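List home | Threads | Authors | Previous | Next

Grallamwood Manipulation List
Posted in May by Obadia Magesa, Illville Laboratory

Re: Wrist views in the soft produce trials

A member of the Flatine group wrote:

> Your summary reports a gain from adding the wrist view, but it does
> not say whether the overhead view was kept during training. Could
> you also state how failed grasps were scored?

The overhead view was kept in training for both policies. The only difference is that the second policy also received the wrist view. Both were trained on the same 964 demonstrations, collected by operators at Illville over one season.

Evaluation used 381 trials per policy. The baseline completed 204 of them. We are withholding the figure for the second policy until Najafi has repeated the scoring on its own arm -- the earlier summary should not have called the gain settled, and we have corrected the archived copy.

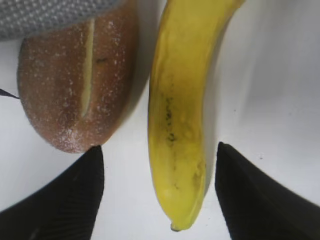

On scoring, a grasp was counted as failed if the item left the fingers before release, or if the arm had not closed on it within 15 seconds. Bruising was recorded separately and did not affect the result. Bananas were the hardest case for the baseline policy, which tended to close too near the tip. Bread rolls gave less trouble, except where cloth lay over part of the crust and the overhead view lost the outline.

Groups wishing to repeat the work should note that the wrist camera must be recalibrated after any change of fingers. We skipped this step once, and the trials affected were discarded and run again -- they are not part of the totals given here.

The scoring sheet will be sent to the list when Najafi has finished.

Obadia Magesa
Illville Laboratory

Comments (3)

flatine_reader: Thank you, this answers the first point. Were the two policies run on alternating trials, or in blocks?

O. Magesa: In blocks. We agree that alternating would be better and will do so in the repeat.

gripnotes: Please include the bruising records with the scoring sheet if possible.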